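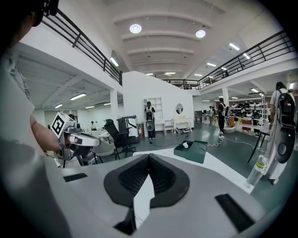 Laxdal Hall to Open Its Two Levels for Community Use in June

LAXDAL – The Hullel Association is pleased to announce that Laxdal Hall will be open for community bookings from June. The hall has been closed during the renovation of its interior, and the work on both levels is now finished. Local clubs, schools, small companies and families are welcome to apply for a time.

The main floor is one large space below a ribbed ceiling with curved white beams. The walls and the ceiling are white, and the balconies have black metal railings. The association asked the architects to keep the colors few, so that each group can bring its own colors with its exhibition, its market tables or its decorations.

The total area offered for rent is 663 square meters, counting the main floor and the balconies together. A group may rent the whole hall or only one part of it. For smaller events, freestanding white partition walls can be placed on the main floor. They can be used for hanging posters and drawings, and they also help to give a quieter corner for a talk or a lesson. The partitions should be moved only together with the hall staff.

The renovation was carried out by the building company Ferus and took 13 months. The railings received new paint, the columns were repaired and painted white, and the old lights were replaced. Round lights are now installed in the high ceiling, and tube lights are used below the balcony, where the ceiling is lower. The two groups of lights have separate switches. A choir which practices in the evening can therefore use only the lights it needs.

"We received many letters from groups which missed the hall, and we thank them for their patience," the Hullel Association said in a statement. "It was important for us that the hall stays simple. A dance group and a book fair need very different things from the same floor, and both should feel that they are welcome."

The furniture for the hall was delivered by Nullum. It includes folding tables, stacking chairs and seven wheeled carts for moving them. The furniture is kept in a storage room beside the entrance and is included in the rental price. Groups are asked to put the tables and chairs back on the carts after use and to sweep the floor before they leave. Brooms and cleaning cloths are in the same storage room.

Bookings are made for a half day or a full day. The morning time starts at 8 a.m. and the afternoon time starts at 2 p.m. Evening bookings are possible for groups that come every week. Each group should name one contact person, who receives the key and signs the list of borrowed furniture.

Some rules are the same for all visitors. Nothing may be hung on the railings of the balconies or fixed to the columns. Children can visit the upper level together with an adult. Food may be served on the main floor, but cooking inside the hall is not allowed. Music is permitted until 10 p.m.

Before the first bookings, the association will invite the neighbors to an open afternoon. Visitors will be able to walk through both levels, try the furniture and ask questions about prices and free times. Coffee will be served on the main floor, and the entrance is free.

Application forms are available at the office of the Hullel Association and at the entrance of the hall. Groups that had a regular time before the renovation are kindly asked to apply again, as the old schedule is no longer valid.

About the Hullel Association

The Hullel Association manages Laxdal Hall and two smaller meeting rooms in the same district. Income from the rentals is used for the maintenance of the buildings.

Press contact: Hullel Association, Laxdal Hall office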